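Hikwood Play Kitchen Guide
Section 5: Laying out the tabletop

Read this before you tip the box out. Earlier printings of the Hikwood guide called this stage "effortless", a word I have taken out. Laying out a play kitchen is easy enough, but doing it so that it can be cleared away again takes a bit of thought, and most of the layouts sent in to us at Arnatmont hadn't had any.

You will need a white or plain-coloured table, a damp cloth, a dry cloth and the box of play food. A patterned cloth on the table looks cheerful and hides every small piece you own. Leave it in the drawer.

5.1 Placing the oven and the plate

1. Wipe the tabletop and dry it.
2. Put the toy toaster oven down first, on the right-hand side. It is the biggest thing in the set and everything else has to fit round it.
3. Leave a hand's width clear in front of the oven.
4. Set the pink plate well away from the oven.
5. Stand the red condiment bottle beside the plate.
6. Put out one piece of food. One.

Note: The Trormont leaflet, if you were given that instead of this guide, tells you to put the plate on top of the oven to save space. Try it if you like. It slides.
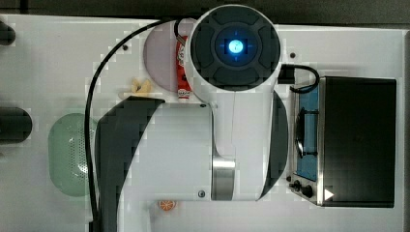
Does the bottle have to stand up, or can it lie on the plate?

Either will do. Standing takes less room, but a slim bottle goes over at the first knock, so with younger children you may as well lay it down on the plate from the start.

5.2 Adding the bowls and pots

The usual advice is to sort by colour. I have never seen a child keep to this for longer than it takes to make one pretend breakfast, and I'd sooner you sorted by size.

1. Put the green oval piece on the left, across the table from the oven.
2. Keep other green pieces near it if you want them found again.
3. Set the small blue bowl towards the front.
4. Put one red piece in the bowl. A round piece left on a bare table will roll, whatever the box says about flat bases.
5. Check that there is still room to put a plate down. If there isn't, take something away.

Caution: Do not stack the bowls during play. The Atinga storage sheet recommends it, and stacked bowls are fine in a cupboard. On a table they are a tower, and will be treated as one. 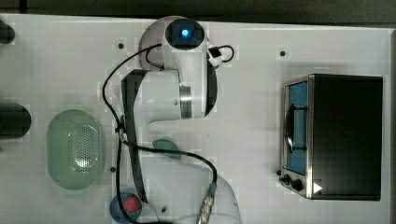
Fig. 2. Blue bowl with red ball; green oval container to the left.

5.3 Serving

With the larger pieces settled, bring out more food. The full box holds 32 pieces and there is no good reason to have them all on the table at once — we tried it in August and spent the evening on our knees.

1. Choose up to 6 pieces for one sitting. A yellow one, a red one and an orange one are enough to start.
2. Lay them where they can be reached, and keep them off the plate until they are "cooked".
3. Bring the green pot in beside the larger green piece, handle outwards.
4. Leave the red piece in the blue bowl.
5. Put the bottle on the plate last.

Note: If your table has small holes in the top, keep beads and other tiny extras in the box. We were told nothing in the set would fit down a hole. I would check that against your own table.

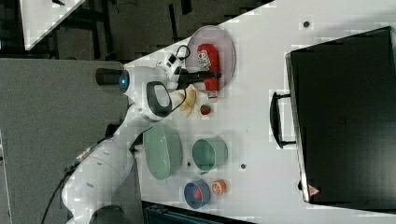

CARE AND CLEARING AWAY

1. Take the food off first, then the plate, then the bowls. The oven stays until the end.
2. Wipe each piece with the damp cloth. Plain water does the job. I remain unconvinced by special toy sprays, including the 200 ml bottle sold alongside this set.
3. Dry inside the bowls and the pot before you put them away.
4. Do not soak the condiment bottle. Printed labels rarely like it.
5. Check the floor, then check under the oven.

Caution: Throw out any piece that has split or has a sharp edge. Glue is often suggested, and we do not recommend it for anything that may end up in a mouth.

For missing pieces, see Section 6.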